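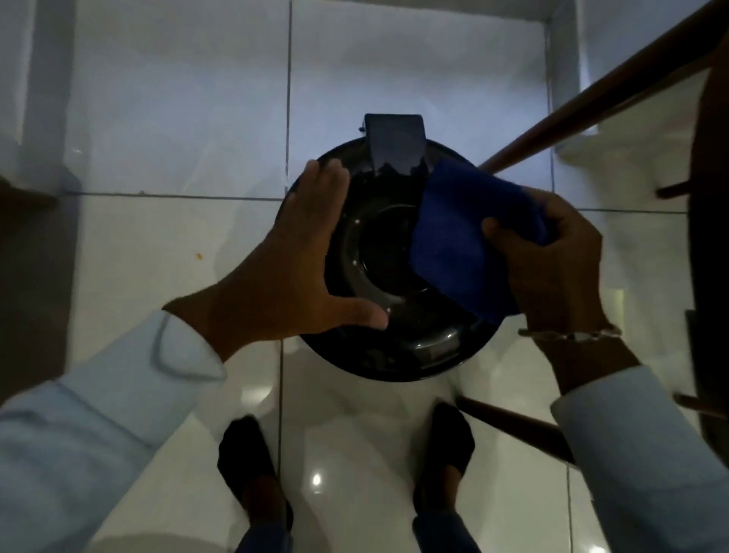
A robot vacuum cleaner being wiped with a blue cloth.

Grorndale Athletic is a soccer club from the river town of Grorndale, best known for one of the loudest small grounds in its league. The club plays at Feseo Park, which holds 3971 people and is packed to the last step whenever neighbors Hirnov Town come to visit.

The club began as a works side and spent its early years on a sloping field behind the rail yard. Its first great hero was the winger Sang-wook Seol, a thrilling dribbler who played 426 matches and never wore another club's shirt. His late winner in the cup replay against Hirnov, scored in the 90th minute of a wild December night, is still sung about on the east terrace.

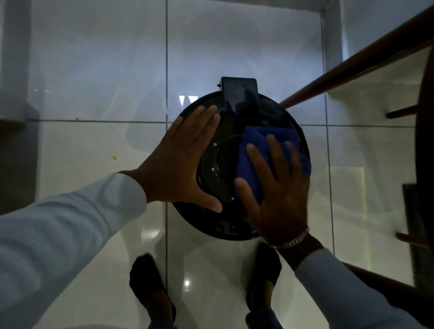 Cleaning the top of a robot vacuum on a tiled floor.

Under head coach Bernice Nartey, Athletic turned into a superb attacking team. She moved Chih-ming Wan from full back to midfield, where his long passing set up goal after goal, and gave the goalkeeper Kai-wen Hsieh a debut at 17. Promotion was sealed on 25th May with a 4–1 win, and 3000 fans filled the market square to greet the players.

The club's colors are green and white. Yee-man Kuo, scorer of two goals in the promotion match, is the current captain.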